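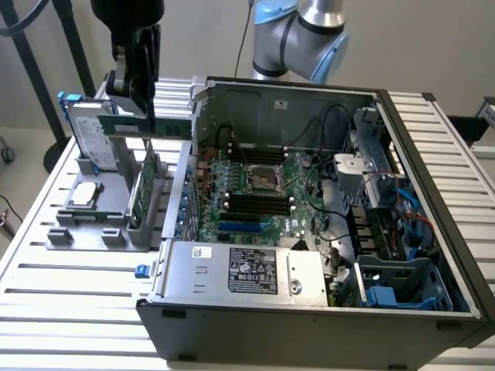

A Colus, empresa de recondicionamento de computadores de Campinas (SP), abre nesta segunda-feira, 1 de junho de 2020, as inscrições para a segunda etapa do Promedeo, programa que recebe desktops corporativos fora de uso, recupera as máquinas e as repassa a escolas, bibliotecas comunitárias e associações de bairro. Na primeira etapa, encerrada em janeiro, o programa entregou 1487 computadores. A principal mudança agora é no método de trabalho: todo gabinete passa por desmontagem completa antes de qualquer teste de software. A torre é deitada de lado, perde a tampa lateral e tem o processador retirado, deixando o soquete vazio para inspeção. O processador, o disco rígido e a placa de expansão vão para um suporte plástico cinza com encaixes, ao lado do gabinete, e ficam ali até a hora de voltar para a placa-mãe.

As inscrições são gratuitas e valem tanto para instituições que querem receber equipamentos quanto para empresas que desejam doá-los. O trabalho é feito na Oficina Batista, unidade da Colus no distrito industrial da cidade.

## Desmontagem completa

Até o ano passado, a Colus abria apenas as máquinas que apresentavam defeito ao ligar. As demais recebiam limpeza externa, troca de disco quando necessário e instalação do sistema. O procedimento era mais rápido, mas gerava devoluções. Boa parte dos chamados abertos pelas escolas dizia respeito a desligamentos repentinos depois de alguns dias de uso, e a causa mais frequente era pasta térmica ressecada entre o processador e o dissipador.

"O computador ligava na bancada, passava no teste curto e ia embora. Na escola, com a sala cheia e a máquina ligada a manhã inteira, ele esquentava e desligava", afirma Gilmar Pimentel, coordenador técnico da Colus. "Resolvemos tirar o processador de todos, inclusive dos que parecem estar em ordem."

Com o processador fora, o técnico examina os contatos do soquete com lupa e luz rasante. Um pino torto pode impedir o reconhecimento de um dos bancos de memória e passar despercebido em um teste rápido. A superfície metálica do processador é limpa com álcool isopropílico, e a pasta nova só é aplicada no momento da remontagem.

Os módulos de memória são testados um a um. Os que apresentam erro são separados para reciclagem, e os aprovados são agrupados por capacidade e frequência. Nas placas com dois bancos de slots, a equipe segue o manual do fabricante para definir a ordem de preenchimento. A falta de atenção a esse ponto foi responsável por parte dos computadores que chegavam às escolas com desempenho abaixo do esperado.

## Peças no lugar certo

Outra alteração foi a adoção de suportes com encaixe para as peças retiradas. Antes, os componentes ficavam em bandejas lisas forradas com manta antiestática, e era comum que a bandeja de um computador fosse parar ao lado de outro.

Cada tipo de peça tem agora uma posição. O disco rígido fica em pé, no fundo do suporte. A placa de expansão é colocada na vertical. O processador vai em um rebaixo quadrado na parte da frente, onde pode ser visto sem que ninguém precise mexer no restante.

"Quando chega a hora de remontar, eu olho para o suporte e sei o que falta. Se tem alguma coisa ali, o gabinete ainda não pode ser fechado", diz Aparecida Leite, técnica de montagem que participou da definição do novo fluxo. Segundo ela, o processador era a peça que mais preocupava. "Ele é pequeno e não pode ser arrastado, nem ficar debaixo de outra coisa. Com o lugar marcado, o manuseio diminuiu bastante."

As bancadas também foram reorganizadas. O gabinete fica sempre na mesma orientação, com a placa-mãe voltada para cima, o que facilita a passagem do trabalho de um turno para outro. Parafusos são guardados em potes com tampa, identificados com o número de entrada do computador.

## Fontes e cabos

A fonte de alimentação é avaliada separadamente. A etiqueta de especificações é lida e registrada na ficha de entrada, com potência e correntes por linha. Em seguida, a fonte é ligada a uma carga de teste. Unidades com ruído no ventilador, cheiro de componente queimado ou tensão fora da tolerância são descartadas sem tentativa de reparo.

Nos cabos, a inspeção é visual e elétrica. Cabos SATA com trava quebrada são substituídos. Depois da remontagem, os chicotes são conduzidos pela lateral do compartimento de discos, longe dos ventiladores, e presos com cinta reutilizável. A Colus deixou de usar abraçadeiras plásticas de corte, que dificultavam a manutenção feita nas próprias escolas.

Travas, gavetas e suportes plásticos originais do gabinete são mantidos sempre que possível. Quando uma dessas peças chega quebrada, a equipe procura um substituto no estoque de gabinetes sem aproveitamento. Caso não exista, o computador é entregue com fixação por parafuso, e a alteração é anotada na ficha que acompanha o equipamento.

## Dados apagados antes da saída

Os discos rígidos recebidos de empresas são apagados por sobrescrita, com emissão de relatório por número de série. Discos que não completam o processo são destruídos mecanicamente. O doador recebe os dois documentos, o de apagamento e o de destruição, quando houver unidades nas duas situações.

"Essa é a primeira pergunta que toda empresa faz, e com razão", afirma Gleice Lins, responsável pelo relacionamento com doadores. "Enviamos um modelo do relatório antes da coleta, para que o departamento jurídico possa analisar com calma. Se a empresa preferir retirar os discos e doar as máquinas sem eles, também aceitamos."

A coleta é feita por transportadora contratada pela Colus nos municípios da região metropolitana de Campinas. Doadores de outras cidades podem enviar os equipamentos por conta própria, mediante agendamento. Durante o período de restrições sanitárias, os lotes recebidos ficam armazenados em área separada antes de seguir para a triagem, e as entregas são realizadas com hora marcada.

## Quem pode receber

Podem se inscrever escolas públicas, bibliotecas comunitárias, associações de moradores e organizações sem fins lucrativos com sede no estado de São Paulo. A instituição precisa indicar um responsável pelo recebimento, informar onde os computadores serão usados e descrever as condições da instalação elétrica.

Diante da suspensão das aulas presenciais, esta etapa admite que as escolas emprestem os computadores a estudantes para uso em casa. Nesse caso, a instituição deve manter um termo de empréstimo assinado e se encarregar do transporte até a residência. Cada conjunto é composto por gabinete, monitor, teclado, mouse e cabos de força. Caixas de som e câmeras são incluídas conforme a disponibilidade.

A análise das inscrições ficará a cargo de Tarcísio Vasconcelos, gerente do Promedeo. Terão prioridade as instituições que ainda não foram atendidas e as que dispõem de menos equipamentos por aluno ou frequentador.

"Na primeira etapa, tivemos pedidos grandes de lugares que não tinham tomada suficiente para ligar tudo", diz Vasconcelos. "Preferimos entregar nove computadores que vão ser usados do que vinte que vão ficar na caixa. Se o espaço for adequado mais tarde, a instituição pode fazer um novo pedido."

## Configuração e garantia

Os equipamentos serão entregues com sistema operacional de código aberto, pacote de escritório, navegador e leitor de documentos. A configuração varia de acordo com o lote doado. A Colus não garante marca ou modelo específico, mas procura enviar máquinas iguais para uma mesma sala.

A garantia contra defeitos de montagem passa a ser de 2 anos. O atendimento começa por telefone ou mensagem e, se o problema não for resolvido à distância, a peça ou o computador inteiro é substituído. A ficha técnica de cada máquina, com o registro dos componentes inspecionados e trocados, fica dentro de um envelope preso à parte interna da tampa lateral.

As embalagens serão fornecidas pela Festby, fabricante de caixas de papelão que se junta ao programa nesta etapa. O modelo escolhido tem cantoneiras removíveis e pode ser usado novamente para devolver equipamentos ao fim da vida útil. Segundo Blagoje Stoyanova, diretor comercial da Festby, a caixa foi dimensionada para os gabinetes em formato torre, que representam a maior parte das doações. "O gabinete viaja deitado, com a placa-mãe na horizontal. Isso reduz o esforço sobre o dissipador durante o transporte", explica.

## Destino do que não é aproveitado

Componentes sem condição de uso são separados por material. Chapas de aço e alumínio seguem para recicladores locais, e placas de circuito são encaminhadas a uma empresa licenciada para recuperação de metais. Baterias de placa-mãe são armazenadas à parte e trocadas em todos os computadores, independentemente da carga restante.

Monitores de tubo, impressoras e estabilizadores não são aceitos nesta etapa. Notebooks podem ser doados desde que acompanhados da fonte original.

## Como se inscrever

O formulário de inscrição deve ser solicitado à equipe do Promedeo, com indicação do tipo de participação: doação ou recebimento. Instituições interessadas em receber computadores devem anexar comprovante de endereço, documento do responsável e fotos do local de uso. Empresas doadoras precisam enviar a relação dos equipamentos com modelo, quantidade e estado geral.

Os pedidos serão analisados por ordem de chegada dentro de cada faixa de prioridade, e a resposta será enviada por e-mail ao responsável indicado.

**Sobre a Colus**

A Colus atua no recondicionamento de computadores de mesa e na destinação de resíduos eletrônicos. Além do Promedeo, presta serviços de manutenção e desativação de parques de informática para empresas de médio porte no interior paulista.

**Contato para a imprensa**

Gleice Lins, relacionamento com doadores e imprensa
Colus, Oficina Batista, Campinas (SP)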